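おままごとキッチンのよくあるご質問

プレルノフ(Prernov)のおままごと道具レンタルをご覧いただき、ありがとうございます。お電話やメールでよくいただくお尋ねを、こちらのページにまとめました。少し長いのですが、お茶でも飲みながら、気になるところだけ拾って読んでいただければうれしいです。
最終更新:2025年6月21日

どんなセットがありますか

食器が中心の「グレドビー(Gredby)」と、食べものが中心の「ヒナルスカ(Hinarska)」の二種類です。迷われる方には、まずグレドビーをおすすめしています。お皿とカップがあれば、中に入れるものは積み木でも毛糸でも、お子さんがどんどん見立ててくれるんですよね。もちろん両方まとめて借りてくださる方も多くて、そうなるとテーブルの上がいっぺんににぎやかになります!

食べものとお皿は、最初から組み合わせて並べたほうがいいですか

決まりはありませんので、どうぞお好きなように。お皿にケチャップのボトルをごろんと寝かせて、その横にむきかけのバナナといちご、くらいの気軽さで十分です。大人はつい「ケチャップはお皿にのせないでしょう」と言いたくなりますけれど、お子さんにとってはそれが立派な今日のごちそうかもしれません。

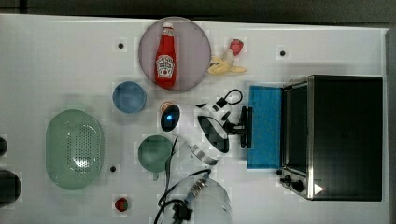
うちの子はきれいに並べてあると遠慮して触らないんです、というお便りもいただきました。少し散らかして置くようにしたら自分から手を伸ばすようになったそうで、なるほどなあと、私どもの遊び場でもさっそくまねをしています。

何歳から遊べますか

セットごとに対象年齢を箱のふたに書いてありますので、まずそちらをご確認ください。下のきょうだいがいらっしゃるおうちでは、いちごのような小さめの食べものだけ別の袋に分けておいて、上のお子さんと遊ぶときに出してあげてください。何でもお口に入れる時期は、ほんとうに目が離せませんものね。

お手入れはどうすればいいですか

お皿やカップは、ぬるま湯に台所用洗剤をほんの少し溶かして、やわらかいスポンジで洗ってください。水切りボウルは穴のところに粘土や砂がつまりやすいので、裏側から使い古しの歯ブラシでこするときれいになります。洗ったあとはふきんの上に伏せて、ひと晩そのまま置いておきましょう。食器洗い乾燥機は熱で形が変わることがありますので、お控えください。

片づけを嫌がります。よい方法はありませんか

これは一番多いご相談かもしれません。私どもの遊び場では「お買いもの」にしてしまいます。かごを渡して、「赤いものをくださいな」「丸いものをくださいな」とお願いするんです。赤ならいちごにケチャップ、緑なら水切りボウルとカップ、青いお皿のそばにオレンジのひと切れが転がっていたら、それもついでに。白いテーブルの上だと色がよく目立って、小さなお子さんでも見つけやすいようです。
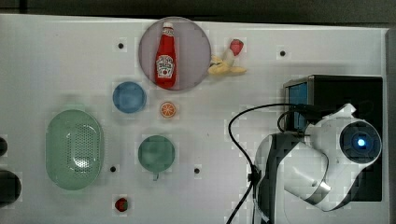

色よりも、お店屋さんの閉店の歌をうたうほうが早かったですよ、と教えてくださったのはピルヴ(Pîrvu)保育室です。曲が終わるまでに全部かごへ、という約束にしているとのことで、これは歌の好きなお子さんにはぴったりだと思います。歌詞は毎回でたらめだそうで、それもまた楽しそうです。

食べものがひとつ足りません

どうぞご心配なく。ソファのすき間やお布団の中から、何週間もたって出てくることがよくあります(長靴の中、というご報告もありました)。見つからないまま返却日になったときは、メモを一枚入れてくださればけっこうです。小さな食べものは一点400円、お皿とカップは一点403円で補充をお願いしています。あとから見つかった場合は、送ってくだされば返金いたします。

レンタルの期間と料金を教えてください

ひと月の貸し出しで、二種類まとめて2787円です。延長は返却日の前日までにご連絡ください。なお、一月は棚卸しのため新しい貸し出しをお休みしますので、お正月に使いたい方はどうぞお早めにお申し込みくださいね。

保育園や子育てサロンでも借りられますか

はい、団体さんも大歓迎です。一度にお貸しできるのは32箱までです。お申し込みのときに、遊ぶ場所の広さとテーブルの数を書き添えていただけると、こちらで中身の配分をご相談しながら決められます。床に座って遊ばれる場合は、その旨もひとこと添えてください。

ここにないご質問は、お問い合わせフォームからお寄せください。お返事に二、三日いただくこともありますが、必ず読んでお返ししています。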